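Odell Parallel Grippers and Controllers
Home > End-of-arm tooling > Electric grippers > Odell two-finger range

Product code: OD-17 / OD-32
Supplied by: Dorex, Tivthorpe
Availability: OD-17 from stock. OD-32 to order, delivery 6 weeks.
Last revised: Monday, July 17, 2023

Overview

The Odell range consists of two electric parallel grippers with two fingers each, sold with or without the matching Tanabe controller. Both models close on a single motor and a double rack, so the fingers always move by the same amount towards the centre line. They are meant for light handling: blocks, cartons, small machined parts, bottle caps, sample tubes.

The OD-17 is the short-stroke model. The OD-32 has the longer stroke and a heavier body. Fingers are interchangeable between the two, but the finger screws are not the same length and should be kept with the body they came with.

Which model to choose

Choose the OD-17 if all parts are of similar size and cycle time matters. The lighter body leaves more of the arm's payload for the part and the fingers can be started close to their final position.

Choose the OD-32 if parts vary in size, or if the position of the part is found by a camera and may be slightly out. The extra opening gives more room for error on approach. It is slower to close from fully open, and it needs more clear space on each side of the part. In crowded trays this is often the deciding point.

If in doubt, ask for both on trial. See "Trial sets" further down.

Technical data

OD-17
Stroke, total: 17 mm
Body weight: 900 g
Finger material: aluminium, rubber-faced
Supply: 24 V DC
Control: Tanabe controller or digital I/O

OD-32
Stroke, total: 32 mm
Body weight: see drawing sheet
Finger material: aluminium, rubber-faced
Supply: 24 V DC
Control: Tanabe controller only

The stroke is the full travel, both fingers added together. Some makers quote travel per finger, so check this before comparing tables.

Controllers

The Tanabe controller is a separate box for rail mounting. It stores up to 32 grip settings, each with an opening width, a closing speed and a force limit. Settings are called by number from the arm's own program. A grip is reported as made when the fingers stop before the programmed end point; if they reach the end point, the controller reports a miss.

With plain digital I/O the OD-17 can only open and close. There is no force limit in this mode other than the one set on the body with the small screw, and no miss signal. Soft or thin-walled parts should not be handled this way.

Firmware from April onwards holds the last setting after a power cut. Older controllers return to setting 1. Owners of older units can send them to Tivthorpe for an update, which is free of charge if the seal is unbroken.

Compatibility

A flange plate is needed for each make of arm. Please give the arm model and the bolt pattern when ordering. The plate adds to the overall length, and the tool centre point must be set again after fitting. Cable is led out at the rear of the body and must have slack at the wrist through the full range of the last joint.

Comparing grippers in simulation

Dorex can provide simulation models of both bodies, with fingers, joint limits and collision shapes. Kristof Lambrechts maintains the models and answers questions about them. We recommend running the comparison in simulation first, with the customer's own arm, before a trial set is booked. Reach, clearance and approach angle can all be settled there. 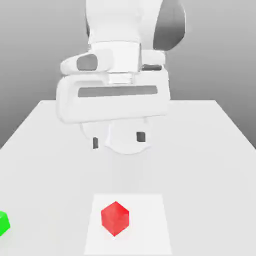
A simple block pick is enough for a first pass. Use the same start pose and the same approach height for each gripper, and change one setting at a time. Record the opening width at approach, the offset between the finger centre line and the part, and the result of the lift. Turn the part between runs, as a parallel gripper that copes well with square faces may slip on corners.

Friction values in the models are starting values only. They were measured by Mayu Ogura on new rubber facings and will be too high for worn ones. Closing force, by contrast, carries over well, and settings found in simulation can be entered in the controller unchanged.

Trial sets

A trial set contains one OD-17, one OD-32, one controller, two pairs of blank fingers and a flange plate. The loan period is 6 weeks. Carriage is charged both ways. Blank fingers may be drilled or cut and need not be returned.

Spares

Rubber facings, pair
Blank fingers, pair
Finger screws, OD-17
Finger screws, OD-32
Controller cable, straight or angled plug

Contact

Sales and trial sets: Howard Oakley
Technical questions: Noboru Matsuda
Simulation models: Kristof Lambrechts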